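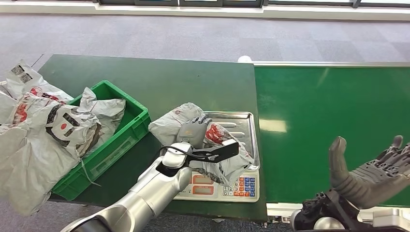
Course Handouts: Math of Games, Unit 4

What Is a Casino Bonus Worth?

Bring this sheet on Tuesday along with your expected value notes from Unit 3. You'll want a calculator too, although the arithmetic is friendly.

Last time we worked out the house edge on a single bet. Now we get to use it on something much more fun: the fine print! A bonus offer is a little probability problem dressed up as a present, and once you can read one you'll start spotting them everywhere. No gambling is needed for any of this, and none is assigned. We're doing it with paper and pencil.

Terms to know

House edge: the average share of each bet that the casino keeps, over a very long run of bets.

Return to player (RTP): what's left after the edge. An edge of 2 percent means an RTP of 98 percent.

Playthrough (also called wagering requirement or rollover): how much you must bet in total before bonus money can be withdrawn. Usually written as a multiple, such as 35x.

Game weighting: the share of each bet that counts toward the playthrough. Slots often count in full, table games often count for less, and some games don't count at all.

Sticky bonus: a bonus you can play with but can never withdraw. Only winnings above it are yours.

Worked example: the Dresano offer

Our practice casino, Dresano, gives new players a $5 bonus with no deposit and a 35x playthrough. The bonus isn't sticky.

Step one, find the total amount to be wagered. Five dollars times 35 is $175. Look at that for a second, it's a great moment! A five-dollar gift has turned into $175 worth of bets. Of course you don't need $175 in your pocket. The same few dollars go around and around, bet and partly won back, and every trip counts toward the total.

Step two, multiply by the house edge. Suppose we pick a game with an edge of 2 percent and full weighting. Then 0.02 times $175 gives an expected loss of $3.50.

Step three, subtract. $5.00 minus $3.50 leaves $1.50, and that's our first estimate of what the bonus is worth.

Now change one thing. Suppose the 2 percent game has a weighting of 40 percent. Each dollar bet counts for only 40 cents, so we divide: $175 divided by 0.40 is $437.50. The expected loss is now 0.02 times $437.50, or $8.75. Subtract that from $5.00 and you get negative $3.75.

Stop there and think hard about that minus sign before reading on. How can a free bonus, with no deposit, be worth less than nothing? You can't owe the casino money. So something in our method has to give, and finding out what is my favorite part of the whole unit.

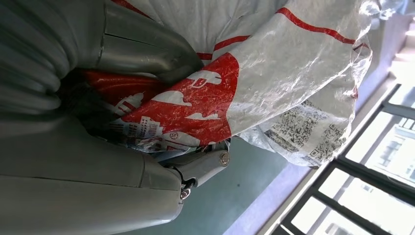
One student in the morning section asked whether the trouble was that we'd assumed the player always finishes the playthrough. Yes, exactly! Steps one and two quietly pretend that all $437.50 gets bet. In real play, plenty of people run out of money early. Once the balance hits zero the betting stops, and so do the losses.

The better version of step two is this: expected loss equals the house edge times the expected amount wagered. The expected amount wagered is smaller than the full requirement whenever there's a chance of going broke first. With that fix, the value of a no-deposit bonus can get very close to zero but can't drop below it. Our $1.50 from the first example was a little low for the same reason.

Bet size comes into it as well. Small bets make for a smooth ride and long play, so more money passes through the edge. Large bets make it likelier that you bust quickly, but the lucky players who survive may have a good-sized balance left over. Same game, same edge, very different spread of results. (We'll simulate both in the computer lab in Bielecka Hall, and the histograms are gorgeous.)

Watch for these in the fine print

Maximum cashout. A cap on winnings cuts off the right-hand tail, and with big bets that tail is where most of the value sits.
Maximum bet while a bonus is active. Going over it may void the whole thing.
Whether the multiple applies to the bonus alone or to deposit plus bonus. Read this line twice.
Time limits. An unfinished playthrough usually means the bonus disappears.

Problems

1. The slot Flaltora has an RTP of 96 percent and full weighting. Redo steps one through three for the Dresano offer. Is your answer possible? Explain in two sentences.

2. Dresano's sister site, Dritville, matches a $5 deposit with a $5 bonus, 35x on deposit plus bonus. Find the total wagering required and compare it with $175.

3. Go back to the 2 percent game with full weighting. What playthrough multiple would make the first estimate exactly zero?

4. (Harder, and lovely.) A player puts the whole $5 on one even-money bet. Describe what happens to the expected amount wagered, and sketch the two branches.

Show your setup on all four. Problem 4 can be done in pairs.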